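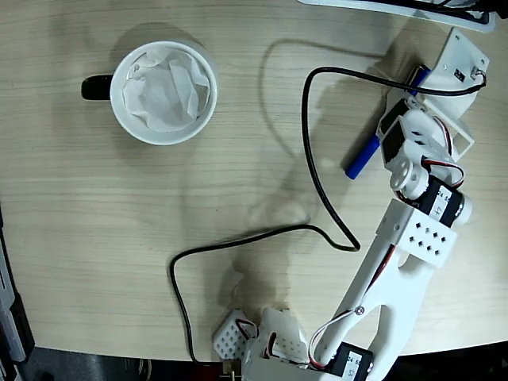
Desk tidying helpers wanted, Itholm

We are looking for two friendly people to help us sort the many small things that gather on our work tables - mugs, markers, cables, crumpled tissues and all the rest. Mornings in April, 30 hours in all, paid by the hour, with lunch on us!

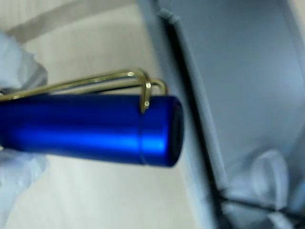

Pens are where we would love a careful eye, as our members grow very fond of theirs. If you would set a blue one with a gold-colored wire clip aside from the everyday markers without being asked, we would truly enjoy having you here.

Please write to Hui-mei Tam at Itholm, Room 412, by Feb 15, 2021.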